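Boletín de la asociación de comerciantes del mercado

jueves, 26 de junio de 2025

Vitrinas de mostrador: lo que cambia en verano

Con la llegada del calor vuelven las consultas sobre las vitrinas pequeñas, las que se ponen encima del mostrador para bollería, empanadas, quesos o raciones preparadas. Este año han sido más que otros, en parte porque varios puestos de la nave norte han renovado el suyo durante la primavera y en parte porque la revisión de la instalación eléctrica ha obligado a mover muebles que llevaban mucho tiempo en el mismo sitio. Recogemos aquí lo que hemos ido contestando por teléfono y en la oficina.

Lo primero es distinguir entre vitrina neutra y vitrina refrigerada. La neutra protege del polvo, de las manos y de los estornudos, pero no enfría. Sirve para pan, galletas, magdalenas sin relleno y productos envasados que no necesiten frío. En cuanto hay crema, nata, huevo poco cuajado, carne o pescado, el producto tiene que estar en frío, también si la idea es venderlo en la primera hora de la mañana. Una placa de hielo debajo de la bandeja no convierte una vitrina neutra en refrigerada.

En las refrigeradas, el ajuste que se dejó puesto en invierno casi nunca vale para julio. Conviene colocar un termómetro dentro, en el estante más alto y lejos de la salida de aire, y anotar la lectura al abrir, a mediodía y al cerrar. Son 3 lecturas al día y caben en una hoja pegada por dentro de la puerta del almacén. El indicador del propio aparato mide donde está la sonda, que suele ser el punto más frío.

El sitio importa tanto como el aparato. Los puestos que dan a la entrada de la plaza reciben sol directo hasta media mañana, y el cristal curvo lo acusa enseguida. Un toldo bajado 6 palmos arregla bastante. También hay que dejar libre la rejilla trasera: las bolsas de papel y los rollos de etiquetas acaban siempre apoyados ahí.
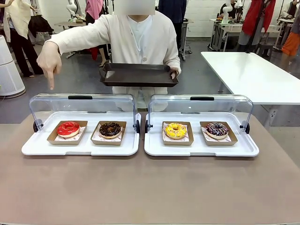
Otra cuestión que sale mucho es cómo reponer. Lo más práctico es sacar la bandeja entera, completarla en la mesa de trabajo y devolverla, con el género más antiguo delante. Rellenar huecos pieza a pieza con la puerta abierta sube la temperatura y mezcla hornadas. Si se usan dos bandejas del mismo tamaño por estante, una puede estar lavándose mientras la otra está en uso. Las pinzas, una por familia de productos, y nunca guardadas dentro de la vitrina entre cliente y cliente.

Sobre los carteles: la lista de alérgenos debe estar a la vista o disponible al momento, y el nombre del producto tiene que leerse desde el lado del público. Hemos visto etiquetas muy bonitas escritas a tiza que con la condensación duran una mañana. Las plastificadas aguantan mejor. En la oficina quedan 311 portaprecios del pedido de diciembre, a disposición de los socios sin coste hasta que se terminen; hay que pasar a firmar la entrega.

La limpieza del cristal se hace con agua templada y jabón neutro, y se seca con paño que no suelte pelusa. Los productos con amoniaco estropean las juntas y dejan olor en la bollería. Las juntas se revisan con el truco del papel: se cierra la puerta sobre una hoja y, si sale sin resistencia, hay que cambiarlas. Es una reparación barata y se nota en la factura de la luz.

Para quien esté pensando en comprar, hemos pedido condiciones a dos distribuidores, Wirkska y Keskin. El primero ofrece entrega en el puesto y retirada del aparato viejo; el segundo trabaja solo con recogida en almacén, pero admite el pago en varios plazos. Las dos propuestas pueden consultarse en la oficina. Jultton, que llevaba hasta ahora el mantenimiento de las cámaras comunes, hará también revisiones de vitrinas particulares en julio, si se apunta un número suficiente de puestos —la hoja está en el tablón, junto a la báscula de control.

Queda abierta además la línea de ayudas a la renovación de mobiliario, con un máximo de 3.000 euros por puesto. Hay que presentar presupuesto desglosado, una foto del estado actual del mostrador y el recibo de la última cuota. No se admiten facturas anteriores a la solicitud, y este punto dejó fuera a varios socios en la convocatoria pasada.

Las dudas sobre potencia contratada y enchufes se atienden en la oficina por las mañanas, antes de la hora del reparto.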